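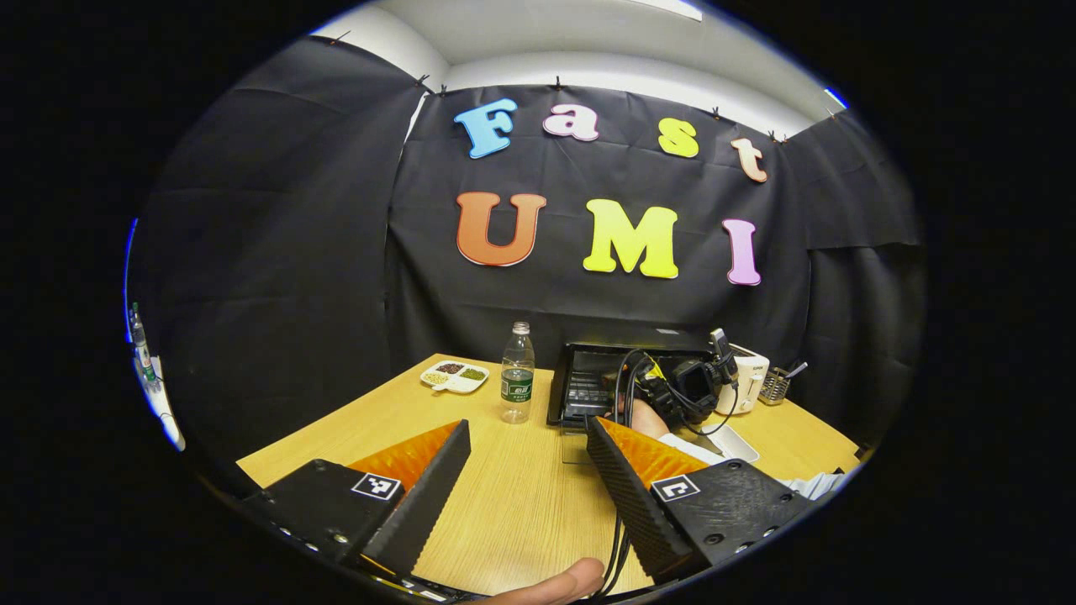
Detecção dos marcadores falha com a pinça bem aberta

Keith Gosling
agosto de 2024

Estou escrevendo o módulo que calcula a abertura da pinça a partir dos marcadores dos dedos, e está ficando muito legal! Só que, com os dedos afastados, a detecção some em 41 quadros seguidos e a abertura pula para zero. Uso o modelo olho de peixe, e dá para ver como as linhas retas da sala se curvam na direção da borda. Os dois marcadores quadrados, um em cima de cada dedo, ficam bem na parte de baixo do círculo. Retifico o quadro inteiro antes de detectar ou existe caminho melhor?

Osei

Que projeto bom! Eu não retificaria tudo – a borda estica demais e o marcador vira um borrão. Detecte os cantos no quadro original e só depois corrija os pontos com o modelo olho de peixe. Na hora de estimar a pose, passe os pontos já corrigidos, com distorção zero. E nunca grave zero quando faltar marcador: grave "sem dado" e interpole se o buraco tiver até uns 3 quadros. Os seus 41 precisam mesmo de detecção melhor.

Prerkier

aqui resolveu aumentar a janela do limiar adaptativo. testa antes de mexer no resto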